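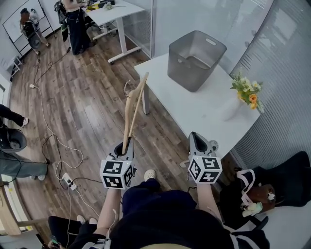
Stick pickup off the floor: what counts as a keeper?

2 min read

grokotska_fan
We're gathering hand-held demos for the Wiveo project. Two grippers, one person, one long wooden stick, one gray bin on the table. Target is 2,000 episodes by October. I have 100, and I've started seeing sticks when I close my eyes. Question for the veterans: do you keep the fumbles? Left hand drops it, picks it up again, finishes the job. Keep or toss?

moussa_mo
Keep. A policy that has never seen a drop will meet its first one in front of your boss.

Villads Laxdal
Disagree. Keep a fumble only if the recovery is clean. We kept everything on our last set and trained a very expensive machine for dropping things.

grokotska_fan
Define clean.

Villads Laxdal
You'd show it to your mother.

skuna7
Bigger worry for me is the right gripper. If it just hovers open with its nose pointed at the table while the left one does all the work, you're teaching it to hover. Is it supposed to do something?

grokotska_fan
Steady the far end, in theory. In practice it depends on who's holding it and how close we are to lunch.

skuna7
Then write it down and make everyone do the same thing. At Skunadcombe we had 7 people collecting and 7 opinions about the idle hand. The model averaged them. It looked like it was conducting an orchestra.

moussa_mo
Variety is good though! You don't want one person's elbow in every episode.

skuna7
Variety in where the stick starts, sure. Variety in what the task is, no.

Villads Laxdal
Also keep the marker cubes in view when you swing up past the table corner. Lose tracking there and you'll be tossing the good ones along with the fumbles.

grokotska_fan
OK. Fumbles get their own tag, idle hand gets a rule, I go back to my stick.

moussa_mo
Tag, don't delete. I'm calling that a win.

Villads Laxdal
Of course you are.

Recent threads
Syncing two grippers when one clock drifts
How long is too long for one episode?
Marker cubes: matte or glossy prints
Wrist pain after a full day of demos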